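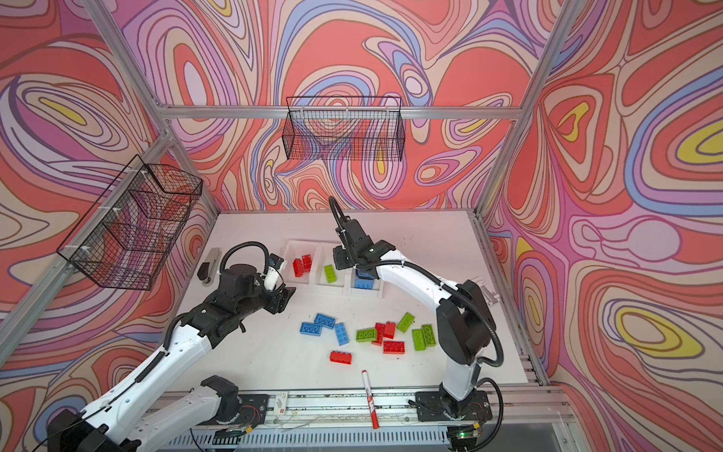 물결무늬 벽 앞의 로봇 팔 두 대

**Gralto 지구 야간 통행 제한 조례, 어떻게 보세요?**

**강변북쪽** | 2019년 9월 4일

Bestovness 시의회가 Gralto 지구에만 미성년자 야간 통행 제한을 걸겠다고 합니다. 밤 10시부터고 보호자 동반이면 예외입니다. 6월 공청회 때는 시 전체에 적용한다고 했는데 이번 안에는 Gralto만 남았습니다. 이민자 가구가 제일 많은 동네만 찍어서 하는 게 맞는지 모르겠습니다. 다른 분들 의견이 궁금합니다.

---

**두번째골목**

저는 찬성입니다. Msimang가에서 가게를 하는데 올해 유리창을 두 번 갈았습니다. 신고가 많은 곳부터 하는 건 당연한 것 아닌가요. 인종이나 출신 얘기로 끌고 가면 정작 여기 사는 사람들이 피해를 봅니다.

---

**우산두개**

> 신고가 많은 곳부터 하는 건 당연한 것 아닌가요

신고 건수랑 미성년자가 밤에 저지른 건수는 다릅니다. 회의 자료 8쪽 표를 보면 Gralto 신고에는 소음하고 불법 주차까지 들어가 있습니다. 시간대 구분도 없고 나이 구분도 없습니다. 그 표로는 밤에 애들을 집에 보내야 한다는 결론이 안 나옵니다.

---

**두번째골목**

표가 부실한 건 인정합니다. 그래도 유리창 깨진 건 표가 아니라 제 가게입니다.

---

**강변북쪽**

가게 피해를 가볍게 보자는 건 아닙니다. 제가 걸리는 건 단속 방식입니다. 조례안 13조에 "외관상 미성년자로 보이는 자"에게 신분증을 요구할 수 있다고 되어 있습니다. 우리 큰애는 스무 살인데도 학생으로 보는 사람이 많습니다.

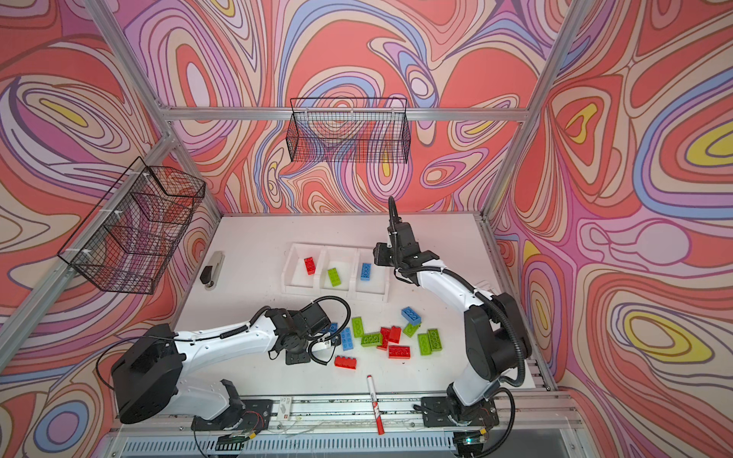
과태료도 첫 위반부터 300달러입니다. 저녁 근무하는 부모들이 많은 동네에서 보호자 동반이라는 예외가 얼마나 쓸모 있을지도 의문입니다. 시 전체로 되돌리거나, 아니면 경고를 먼저 주는 단계라도 넣었으면 합니다.

---

**늦은버스**

시 전체로 하자는 것도 반대입니다. 통행 제한 자체가 효과 없다고 봅니다. 도서관하고 체육관 문을 늦게까지 여는 쪽에 돈을 쓰는 게 낫습니다. Gralto 도서관은 저녁 8시면 닫습니다. 애들이 갈 데가 없으니까 Msimang가에 모이는 겁니다.

---

**두번째골목**

도서관 늦게 연다고 유리창 깨는 애들이 책 읽으러 가겠습니까.

---

**늦은버스**

전부 가지는 않겠죠. 그런데 거기 모이는 애들 대부분은 유리창을 깨지도 않습니다. 그 애들까지 과태료 대상으로 만드는 게 문제라는 겁니다.

---

**우산두개**

서면 의견은 시청 민원실에서도 받습니다. 조항 번호를 적어야 해당 부서로 넘어간다고 하니 13조 관련이면 꼭 쓰세요. 찬성 의견도 같은 양식입니다.

---

**두번째골목**

양식 받아 왔습니다. 저는 찬성으로 내되 첫 위반은 경고로 해 달라고 쓸 생각입니다. 신분증 부분은 아직 잘 모르겠습니다.

---

**강변북쪽**

경고 부분은 저도 똑같이 쓰겠습니다. 13조는 삭제 의견으로 냅니다.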